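Tostano household humanoid — hire and trial units

Home > Robots > Two-armed > Tostano

Supplied by Clatitz Automation. Page last revised Feb 25, 2020.

The Tostano is a two-legged, two-armed robot for trial work in homes, show flats and small shops. We hire it out to housing providers, care groups and retailers who want to find out which chores a machine can take on now and which still need a person. It is not sold for unattended use.

Most people who ring us ask the same thing: can it do the housework yet? Some of it, slowly, in a room that has been set up with care. The notes on this page come from our trial flat in Clovthorpe, where we run each chore over and over before it goes on the list.

Chores on the current list

Picking up and placing soft items. Cushions, pillows, folded towels and soft toys. This is the job the Tostano does best. It holds the item from both sides with its two grippers, and soft goods forgive a grip that is a little too hard or a little off centre. Expect a pillow to take nearly 4 minutes from start to finish, including the time the robot spends working out where to stand.

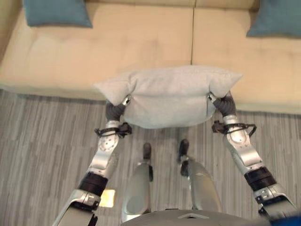
Carrying light boxes. Closed cardboard boxes up to shoebox size, on one level. No stairs and no raised thresholds. The box needs clear space on both sides so that the arms can reach round it.

Shelf facing. Pulling boxed goods forward to the front of a shop shelf, at waist to chest height. Works well with tea, cereal and similar packs. Bottles and jars are not on the list.

Wiping a clear surface. The robot will wipe a table or worktop that has been cleared first. It will not move things out of the way and put them back — somebody has to do that.

Not on the list

Making a bed. It can put the pillows on, but fitted sheets and duvet covers are beyond it.
Washing up, and anything with wet hands or glass.
Ironing.
Work near small children or pets.
Tidying a room without being told what goes where.

We are asked about laundry a good deal. Folding a towel that has been laid flat is being tested and may join the list in May. Sorting a mixed heap of clothes will not.

Preparing the room

Soft furnishings in plain colours that differ from one another are easiest for the robot to tell apart. Short-pile carpet and hard floors are both fine. Take up loose mats, tie back trailing leads and leave a clear strip of floor in front of any sofa or bed you want it to work at.

What is in the hire

One robot with charging stand
Two spare batteries
Stop button on a neck cord, plus a wall-mounted one
Six sets of gripper pads
One operator for the first 10 working days
Rengifo task software, with the current chore list loaded

Price

£382 per day, minimum hire 10 days. Delivery is quoted separately. After the operator leaves, one of your own staff must be in the room whenever the robot is switched on. Training for that person is part of the hire.

Before you book

If your aim is to save staff hours this year, we would advise against it. A person tidies a sitting room far faster. The hire suits those who are planning ahead and want to see the work done in their own rooms.

Bookings and site visits: ask for Vaughn Lindgren at the Clovthorpe office. Please send a floor plan and a short list of the chores you have in mind.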